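The Gripper Is the Cheap Part
Apr 7, 2022

Every December the budget requests come in, and every December one of them says we could automate the folding bench if we only bought the right arm. Last year's came from the Nirkmont site. It asked for 60 units of Trarkari hardware and left one line for "setup and training." That line said $943.

I don't believe that number, and I don't think the person who typed it did either. Cloth is hard. Before a machine folds a thing, people have to do the job over and over with the tool in their own hands, and those people draw wages. 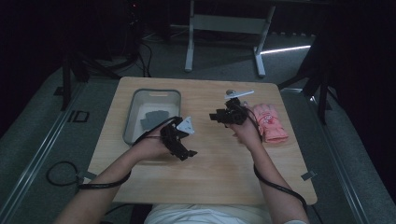 What the quote leaves out

Hubáček quoted us $4,000 a station, then $3,000 once we balked. Fine. Neither price covered the tables, the stands, the lights or the hours. Ehsan Mengal went through the Alis proposal for me and found the same hole, with a nicer cover page.

Then there is the matter of what gets practiced on. Sales demos love a square towel. Our returns bench sees quilted winter gloves with slick palms, and knit ones that lie flat and give a fingertip very little to pinch. A plan that prices both as "apparel handling" was written by somebody who has never sorted a bin of kids' gloves.

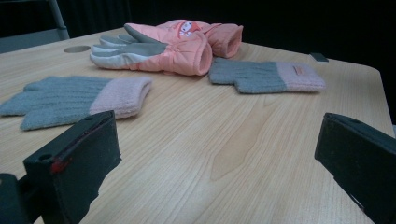 I would fund a small trial – one bench, one season, our own worst items, with labor written down as labor. If the vendor won't put its staff time on the quote, assume it will show up on ours. And keep the spare parts line separate from the purchase, so next year's request can't hide behind it.

The Nirkmont request is back on my desk, by the way. The setup line hasn't changed.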